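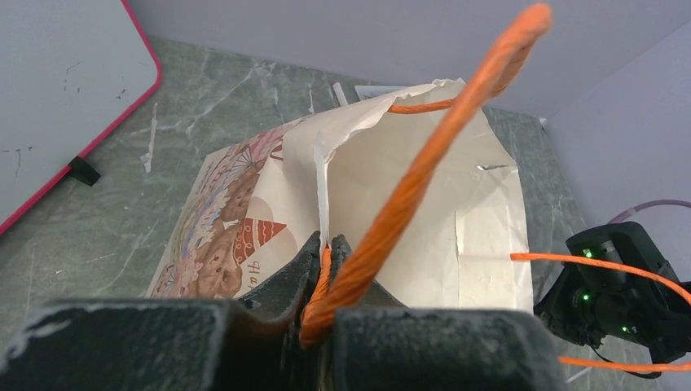 Chapter 4
Bags and Handles

A paper bag is one of the cheapest containers a shop can hand to a customer, and the handle is often the part that decides how long it stays in use. The sheet of paper does most of the holding. The handle does the lifting, and it puts the whole weight of the contents on a few small areas near the rim. When a bag fails on the way to the car, those areas are a good place to look first.

In Chapter 3 you folded and glued a flat-bottomed bag from a single sheet. In this chapter you will give that bag a handle and load it until something gives way. You will work with three kinds: the flat paper strip, the twisted paper cord, and the rope handle. Rope costs more than the other two and takes longer to fit, but it is comfortable to hold and can be taken out and used again. A thick rope also spreads the load across the fingers, which matters once a bag weighs more than a few pounds.

Color is up to you. Many shops pick a rope that stands out against plain paper, such as orange on off-white, so the bag can be recognized from across a street. Loretta Quintanilla, who ran the packing room at Brarkden for 21 years, kept to one rope color per season and changed it every September.

What you will learn

How to mark and punch holes at an even distance from the rim
How to fold the rim over for strength before punching
How to knot or staple a rope end so that it does not pull through
How to open and stand a bag without crushing its front crease
How to record a load test

Words to know

Rim: the open upper edge of the bag.
Turnover: the part of the rim folded down to make a double layer.
Lay: the direction in which the strands of a rope are twisted.
Tear-out: a failure in which the rope rips through the paper between the hole and the rim.

Before you begin

Each pair of students needs four finished bags, a hole punch, a ruler, and 20 inches of rope for each handle. Cut the rope on the bench with the guard down. Tape the ends before cutting or the strands will open. Save crumpled bags from the last chapter, as they are useful for practice.

4.1 Where the Weight Goes

Pick up a loaded bag by its handle and look at the rim. The paper near each hole is pulled upward, and the paper between the holes tends to sag inward.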